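Protective film on new window frames — when do you peel it?

Home > Building and Renovation > Windows, Doors and Trim

moker_lane
Evening all. We've got new white window boards and trim going in on Saturday and the whole lot has arrived wrapped in that thin blue film. The fitter says leave it on till the decorators have gone. My sister says she left hers on over a summer and it had to be picked off with a fingernail, one flake at a time. Who's right? There are 50 lengths of the stuff in my garage, so I'd like to get this straight before anyone starts cutting.

Beathag Yule
Your fitter AND your sister, sorry! Leave it on while they're cutting and fixing, then get it off as soon as the messy work is done. It's sunshine that bakes the glue. I left mine on one south-facing sill through April and it came away in ribbons (the north side peeled off like a dream, same film, same day).

padma_lobo
Don't agree with leaving it on for the fixing. If it's trapped behind a bead of sealant you'll never get a clean edge. I peel back two fingers' width wherever there's a joint, fix it, seal it, and leave the middle covered. Takes ages but looks lovely.

Beathag Yule
Fair point about the sealant, I'd forgotten that. We had ours sealed last, after the film was off.

keerthana_p
I'm a decorator and I'd much rather the film stayed on, all of it. You would not believe what gets dropped on window boards. Ladders, mugs, a whole tray of primer once. A replacement board for that job was 538 quid by the time it had been ordered, delivered and fitted, and I was the one paying.

moker_lane
538! For one board?!

keerthana_p
It was a long curved one for a bay, but yes. I still think about it.

Sivaprasad Krishnan
Hello, been quiet on here for a bit, work has been daft. We did our whole extension with film-wrapped trim last year and I'm with Padma on peeling back the edges. One thing I'd add — check what the maker says about how long it can stay on. Ours was Adovby and there was a slip in the bundle which I threw away, naturally, and then had to ring them up.
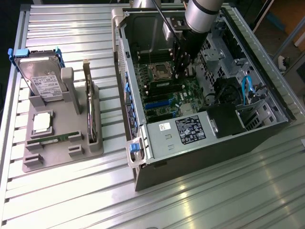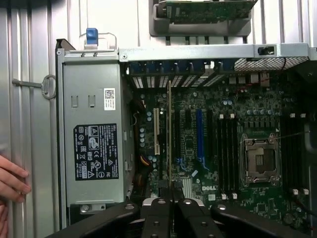
Drive and card out in the first one, power supply end in the second.

Anyway, the chap at Adovby told me to store it flat and out of the sun, and to take the film off within 2 months of opening the pack. We went over by a week or so and it was fine, but I wouldn't push it.

moker_lane
Thanks Siva. Mine are by Jääskeläinen and I can't find a slip anywhere. I'll have another dig through the packaging. They're stood up on end at the moment, is that bad?

Sivaprasad Krishnan
I'd lay them down. Ours bowed a bit when we leaned them against the wall.

padma_lobo
Flat, with something under them every couple of feet. And not straight on the concrete.

sowmya.n
Can I be the grump? All this plastic just to keep a scratch off a bit of white trim. We spent 3,000 on ours and filled a wheelie bin with film, none of which our council would take. I'd sooner have had them in brown paper and a few scuffs to touch up.

keerthana_p
You can't touch up a scuff on foil-faced trim though, that's the trouble. Painted wood, fine, I'd agree with you.

sowmya.n
Ours is painted wood! Which makes the film even sillier.

Beathag Yule
If it's already been left too long, a hairdryer on low helps. Warm a bit, pull slowly, keep it flat to the surface. My neighbour Lelia used white spirit on hers and took the shine off, so try anything like that on an offcut first.

moker_lane
Right, found the slip, it was taped inside the end cap. It says remove "promptly after installation", so that clears up nothing at all. I'm going to peel the edges back at the joints and leave the rest till the painting's finished. Boards are lying down now too. Does anyone score the film with a knife to get a straight line or is that asking for trouble?

padma_lobo
No knife! Peel it back and fold it over, then tape the fold down.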